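Do You Need to Wash the Outside of Your Windows Every Month?

I doubt it. The tip sheets say monthly, and plenty of them are written by people who sell spray. On a street-facing house I do the ground floor in May and again before winter, and I have yet to see what the extra rounds would buy me.

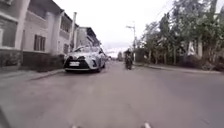

Photo: Shobha Chowdary

Trees across the road get blamed for every speck. Maybe. Check the sill first, then wipe slats dry with an old sock before any water goes near them. Vinegar? Fine on glass, overrated on grime. I use 2 drops of dish soap in a bucket and a squeegee, and skip the newspaper trick.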